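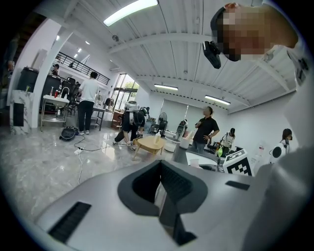
Tiburcio Trujillo

Notes, Friday session, wrist camera comparison

Start with the view from the hand-held gripper. Point out the wide-angle curvature and how much of the lower part the gripper body takes up. Everything near the rim goes dark, so usable area is smaller than the lens figure suggests. Mention the fiducial pattern on the white box, lower right – it sits well off center, and that is the case I want to talk about.

Two lenses compared: Gremosance and Pawlak. Same body, same mount. We recorded 149 clips in November and dropped 17 for motion blur.

Slide 3. Marker detection near the rim. Pawlak loses the pattern earlier as the tool tilts. Gremosance holds it longer but needs a full recalibration after each lens swap, up to 41 minutes on our bench. Pause for questions on the calibration model.

Slide 4. Exposure. Ceiling tubes and daylight through the back doors in one view. Auto exposure hunts. Fixed exposure is better for tracking, worse for dark objects.

Slide 5. Controller. Hammad Rana wrote the Brulska driver; send timing questions to him. Do not go into the Grurusari port unless asked.

Close with the open item: head camera and gripper camera clocks still drift apart on long takes. No fix yet – next test uses a shared trigger line.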